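Cudalby library to extend opening hours

2024-09-12

The Cudalby Public Library will open on Sunday afternoons and stay open until 8 p.m. on two weeknights, following a decision by the Ullia District Council. The new hours take effect at the start of next month.

The change follows a survey of library members held in August. The council received 1000 completed forms, and 62 per cent of those who replied asked for longer hours at the Cudalby branch. Parents of school-aged children and shift workers were the groups most likely to say that the present hours did not suit them.

"Members told us plainly that a library which closes at five is of little use to a person who finishes work at five," said Gwendolyn Castellanos, manager of library services for the district.

The children's area and the study rooms will be open during all of the added hours. The local history collection will keep its current timetable, and researchers should continue to book ahead. Returns may be left in the after-hours chute on Alcantara Street at any time.

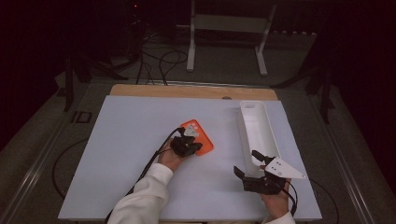 Study rooms may be booked up to 10 days in advance, in person or by telephone. There is no charge for members. Community groups from outside the district may also apply, subject to space.

Councillor Otis Oyelaran, who moved the motion, said the cost would be met from the existing library budget. The council will review attendance after six months and will then consider whether the same hours should be offered at the Hisard branch.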